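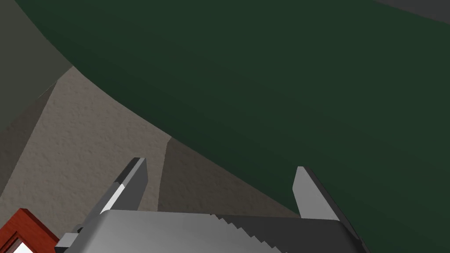
Student Project Report: The Patrol Boat Contract of Derudville

Friday, March 26, 2021

1. Introduction

In July the government of Derudville signed a contract with the shipyard Stodeo for six patrol boats. The price is 1481 million in the local currency. Our report studies how this decision was made and what it can mean for relations with the neighbor country, Trovudano.

2. Background

The two countries share the Muli strait, where fishing rights are disputed for a long time. Trovudano already operates 16 boats there. The ministry of defense said that the old fleet was too expensive to repair, but it did not publish the repair costs, so we could not check this claim.
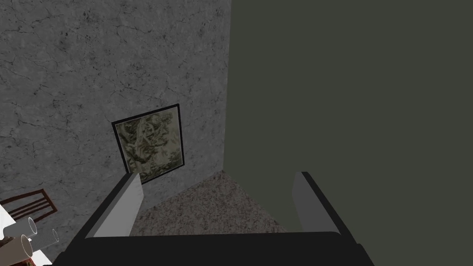 The contract also has an industrial part. Stodeo must create about 800 jobs in Derudville, mostly in maintenance. The opposition asked in parliament what happens if the company does not reach this number - the answer was only that "penalties are foreseen."

3. Method and limits

We read the parliament records and the newspapers of both countries. The text of the contract is secret, and we used the public summary. For Trovudano we had only translated articles, which is a weak point of our work.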